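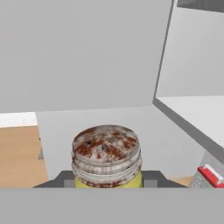

# How a Cow's Stomach Works

A cow eats grass, hay and silage. People can't live on these foods, because the human stomach can't break down the tough parts of a plant. A cow can. Its stomach has four parts, and each part has its own job.

## Words to know

- **Rumen** (ROO-men): the first and largest part of the stomach
- **Cud**: a wad of partly chewed food that comes back up to the mouth
- **Microbe**: a living thing too small to see without a microscope
- **Silage**: chopped plants that are packed tightly and stored without air
- **Cellulose**: the stiff material in plant walls

## Eating first, chewing later

A cow has no top front teeth. It has a hard pad there instead. The cow wraps its tongue around the grass, presses it between the pad and the bottom teeth, and pulls. It chews only a little before swallowing.

The food goes down a tube called the esophagus and lands in the rumen. In a large dairy cow the rumen can hold as much as a full bathtub holds. It is on the cow's left side.

Later, often while lying down, the cow brings some of the food back up and chews it again. This is called chewing the cud, or ruminating. Animals that do this are called ruminants. Sheep, goats and deer are ruminants too. Horses and pigs are not. 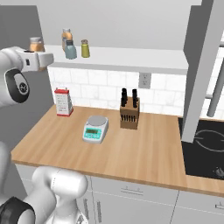 ## The four parts

**The rumen.** Microbes live here in very large numbers. They break down cellulose and turn it into acids that the cow uses for energy. They also make gas. The cow gets rid of the gas by burping. If the gas is trapped, the cow gets a serious illness called bloat and needs help quickly.

**The reticulum** (reh-TIK-yoo-lum). Its lining looks like a honeycomb. Heavy things that the cow swallows by mistake, such as nails or bits of wire, tend to settle in it. Some farmers have a magnet placed in the stomach to hold the metal still.

**The omasum** (oh-MAY-sum). Its lining is folded like the pages of a book. It takes in water from the food.

**The abomasum** (ab-oh-MAY-sum). This part works most like your own stomach. It makes acid and juices that break down the food and the microbes mixed in with it. The microbes are a good source of protein for the cow.

After the abomasum, the food moves into the small intestine.

## What about calves?

A newborn calf has all four parts, but the rumen is small and does little work. Milk passes by it through a fold called the esophageal groove and goes to the abomasum. As the calf starts to eat grain and hay, microbes grow in the rumen and the rumen gets bigger.

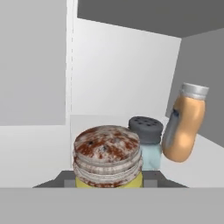
## Changing the feed

Rumen microbes need time to get used to a new food. A farmer who moves cows from hay to fresh spring grass does it over many days. Too much grain at one time makes the rumen too acidic, and the cow may stop eating.

## Try this

Visit a farm with an adult and find a cow that is lying down and chewing. Watch her throat. When she swallows, the chewing stops for a few seconds. Then a new lump travels up and the chewing starts again. Count the chews for one cud and write the number down. Do the same for a second cow.

*Written by Sheena Guthrie. Checked by Santino Leiva.*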